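Ticket: No transfer shown after rebooking, Bodholm rail and shuttle
Status: Closed
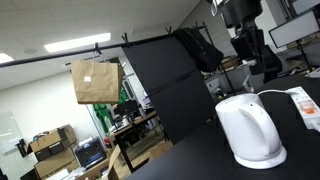 White kettle on a black tabletop.

Opened by Adanech Woldemariam, Tuesday, 8:40 am

My booking covers two adults: train to Bodholm, then the shuttle to the guesthouse. I moved the train to a later one through the Mellex site. The new ticket arrived by email, but the shuttle line is gone from my itinerary. The total still includes the shuttle fare of 31 euros. The guesthouse is too far from the station to walk with bags. Please confirm whether we have seats.

Reply, Nima Kiani, 9:15 am

Thanks for writing in. I can see the new train but no shuttle attached to it. The original shuttle leaves before your new train gets in, so the system dropped it. It should have offered you the next one. Could you tell me whether you changed the booking on the website or in the app, and whether you saw a page headed "Connections" before paying?

Adanech Woldemariam, 9:32 am

Website, on a laptop. No such page. It went from picking the train straight to payment. I tried opening the itinerary again in another browser and it looks the same.

Internal note, Marius Olteanu, 10:05 am

Reproduced on a test booking. If the new train arrives after the booked shuttle has left, the Connections page is skipped and the fare is kept. Works normally when the new train is earlier. Clearing the cache makes no difference. Passed to Catinca Hodoroagă for the fix. Until then, add shuttles by hand from the operator screen.

Reply, Nima Kiani, 10:50 am

I have put both of you on the next shuttle, which waits for your train. It leaves from stand 4, outside the main exit – turn left after the ticket machines. Nothing more to pay. A new itinerary is on its way to your email. Show that one to the driver, as the old barcode will not scan.

Adanech Woldemariam, 11:20 am

Received, and the shuttle is on it now. Does the return trip need changing too?

Reply, Nima Kiani, 11:26 am

No, the return was not touched. Same train, same shuttle, pickup at the guesthouse gate.

Internal note, Catinca Hodoroagă, 3:10 pm

Fix is live. 27 other bookings had the same fault. List sent to Nima for manual rebooking. Closing this one.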